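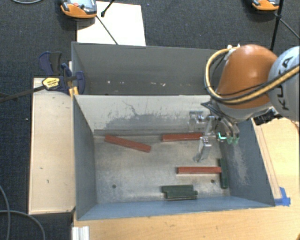 Tenley sloping-sided metal bin, grey

I've had these Tenley bins on the Bostetti shop page since February and they're still the ones I'd pick for my own bench! The walls slope inwards, so small parts end up on the floor of the bin where you can get at them (bars, offcuts, whatever you've got). Grey metal, open top, and yes, the floor gets scuffed with use – mine looks properly lived-in and I rather like it.

Two stand nicely one behind the other if you sort by colour or size.

Item no. 1422
Price: £57 each
In stock: 11

Bars not included, sorry! Drop me a line through the contact form if you need more than we've got.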